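Section 4: Hanging and Sorting on Your Skurkard Tabletop Rack

By now the rack is standing by itself (well done!) and the best part begins. A small rack like this is a lovely thing to have on a table. You can hang tomorrow's clothes on it, sort a pile of children's pants by color, or let a few pieces air out before they go back in the drawer. This section covers the rail, the hangers and the order that works best for soft clothes with elastic waists, which are the trickiest ones and also the most fun once you have the knack.

4.1 Before you hang anything

1. Check that all four legs sit flat. Press lightly on each end of the rail. If the rack rocks, go back to step 9 in Section 3 and loosen the leg bolts a quarter turn before tightening them again.

2. Spread a mat or cloth under the rack. Long pieces will reach down to the table, and a soft surface keeps them clean. A patterned one looks wonderful with a plain wood rail, by the way.

3. Wipe the rail with a dry cloth. New wood can carry a little dust from sanding, and dark fabrics show every speck of it.

4. Put the hangers within reach, hooks all facing the same way.

CAUTION: The rail holds 2000 grams when the weight is spread along its length. Do not hang winter coats, bags or wet towels on it.

4.2 Hanging a garment with an elastic waist

1. Lay the garment flat and smooth the waistband with both hands. Gathered elastic likes to fold over on itself, so run a thumb along the inside too.

2. Slip one end of the hanger into the waistband and push it gently to the side seam.

3. Stretch the waistband just far enough to bring the other end in. Let go slowly and the elastic will settle by itself.

4. Lift the hanger by its hook, never by the fabric, and set the hook over the rail.

5. Slide it along to its place. Leave a finger's width before the next one if you have room.

NOTE: Heavier knits can be draped over the hanger in folds if the waist is too wide to grip. They look a bit untidy but hold perfectly well.

4.3 Choosing an order

Start at the far end and work toward yourself. We like light colors first, then dark, with anything bright near the middle where it is easy to spot. Agata Donati, who tested the rack for us in November, gives every family member a hanger color, and we have happily stolen the idea for our own laundry days!

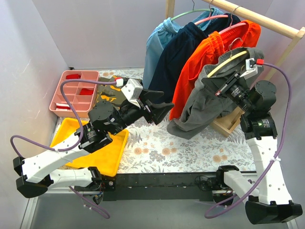 Fig. 7. Light blue, navy, orange-red and dark gray garments on pastel hangers.

4.4 Taking garments down

1. Begin with the piece nearest you.

2. Hold the hanger close to the hook and raise it clear of the rail before pulling it forward.

3. Squeeze the waistband toward the middle and slide the hanger out sideways.

CAUTION: Do not tug a garment downward off its hanger. The elastic may snap back and flip the hanger off the rail.

For extra pastel hangers, order part 449. Replacement leg bolts are part 272. Continue to Section 5 for folding the rack flat and storing it.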